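Cludesen Foundation Opens Second Round of Strand Repair Grants for Independent Laundromats

Applications accepted through the end of May; awards to be announced in the summer

STRAND — The Cludesen Foundation today announced the opening of a second round of funding under the Strand Repair Grants, its program of support for independently owned laundromats in the Strand district and the neighborhoods along the Skekix Canal. The round will provide 40 grants for plumbing, electrical and ventilation work in shops that serve residents without laundry equipment at home.

The program was established last year after a survey of the district found that many neighborhood laundromats had put off basic building repairs. The survey reached 226 shop owners and managers and gathered responses from 2,201 customers. Customers named broken machines and poor drainage as their most frequent complaints, followed by short opening hours and a lack of seating.

"A working laundromat is part of the ordinary life of a neighborhood," the Foundation said in a statement. "The owners who took part in our first round told us that the hardest repairs to pay for were the ones behind the wall. We have written the new guidelines with those repairs in mind."

In the first round, 44 shops received awards. Most of the money went to replacing drain lines and floor troughs, with smaller amounts spent on dryer ducts, water heaters and lighting. Three projects are still under way and are expected to be finished before the new awards are made.
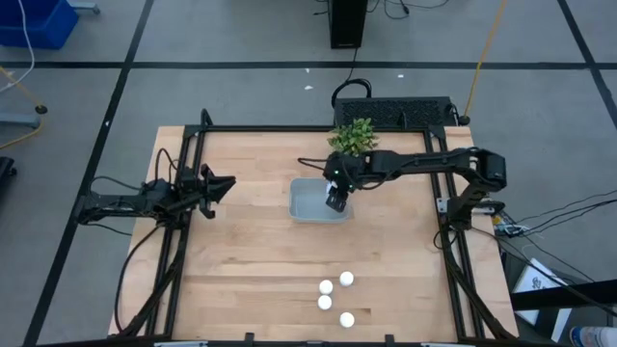 Cludesen Foundation Press Office

Under the revised guidelines, shop owners may apply for work in any of the program's repair categories, including supply and drain plumbing, electrical panels and wiring, dryer exhaust, and accessible entrances. Applicants may combine categories in a single request. Purchases of new washers and dryers remain outside the scope of the program, although the cost of moving and reconnecting existing machines during a repair may be included.

The Foundation has also changed the way in which payments are made. First-round recipients were reimbursed after completing their work, and a number of owners reported difficulty in covering contractors' deposits. Recipients in the new round will receive half of the award when a contract is signed and the remainder after a final inspection.

Applications will be reviewed by the Foundation's program staff together with licensed tradespeople from outside the district. Reviewers will consider the condition of the building, the number of nearby households that depend on the shop, and the owner's plan for remaining open during construction. Shops that must close for more than one week may request a supplement to help cover rent and wages.

Jetby, the cooperative that supplies parts and service to many of the district's independent laundries, will again provide technical assistance to applicants at no charge. Its service staff will visit shops on request to inspect drains, venting and connections and will prepare a written estimate that may be submitted with the application. Owners are free to use an estimate from any other licensed contractor.

"Owners should not have to guess at the cost of a job before asking for help with it," Jetby said in a statement. "We encourage shops to request a visit early, particularly where the building is older or the plumbing has been altered over the years."

To be eligible, a laundromat must be independently owned, open to the public and located in the Strand district or within the Skekix Canal service area. Tenants may apply with the written consent of the property owner. Shops that received an award in the first round may apply again for work in a different category, but first-time applicants will be given priority.

An information session for owners and managers will be held on Thursday at 6:30 p.m. in the ground-floor meeting room of the Cludesen Foundation offices. Staff will review the application form, the inspection process and the new payment schedule. Registration is not required. Printed forms will be available at the session and at the Jetby parts counter.

About the Cludesen Foundation

The Cludesen Foundation supports small businesses and shared neighborhood services in the Strand district through grants, low-cost loans and technical assistance.

About Jetby

Jetby is a member-owned cooperative providing replacement parts, repair service and operator training to independent laundries.

Media inquiries may be directed to the Cludesen Foundation Press Office during regular business hours.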